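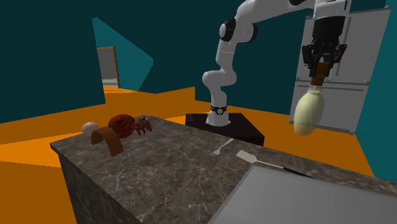

Abb. 2: Gerendertes Küchenmodell mit Arbeitsplatte in grauer Marmoroptik.

3.2 Oberflächenwahl und Reinigungsaufwand

Die Haushalte in Brodska und Drodano wurden im Juni zur Pflege ihrer Arbeitsflächen befragt. Naturstein galt in beiden Orten als hochwertig, jedoch als empfindlich gegenüber Säuren. Politis führt dies auf fehlende Imprägnierung zurück. In 10 Haushalten lag keine Pflegeanleitung vor. Die Auswertung nach Mietdauer erfolgt in Abschnitt 4.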